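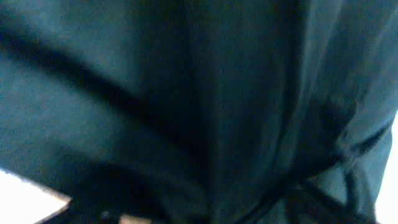

**Ticket 280 – Soft furnishings, Ronberg House**
**Opened:** March 5, 2024
**Reported by:** Alasdair Lennox, Household Services
**Category:** Textiles / fastenings
**Status:** Awaiting parts

**Fault reported**

The teal cover in the second-floor linen room will not stay closed after laundering. The black ties work loose within a day and the fabric slips to one side. The cover was supplied by Ratine in October and has been washed on the standard programme since delivery.

**Checks carried out**

1. Care label read. Maximum spin is given as 800 rpm; the laundry sheet shows that 1200 was used. Programme corrected.
2. Seams inspected along their full length. No splitting found.
3. Ties removed and measured against the order. The order specifies 500 mm; the ties now fall short of this and cannot be double-knotted.
4. Cover refitted with a single knot and left overnight. The knot had slipped by morning.

**Finding**

The ties have shrunk. The fabric itself remains within tolerance and does not require replacement.

**Action**

Replacement ties have been requested from Ratine – quotation received and approved. Until they arrive, the cover is to be washed at low spin, dried flat and kept folded on shelf 2. It should not be pinned, as pins will mark the weave.

Staff at Nolte Wing hold covers from the same order and are asked to check their ties and reply to this ticket.

**Next review:** on receipt of parts.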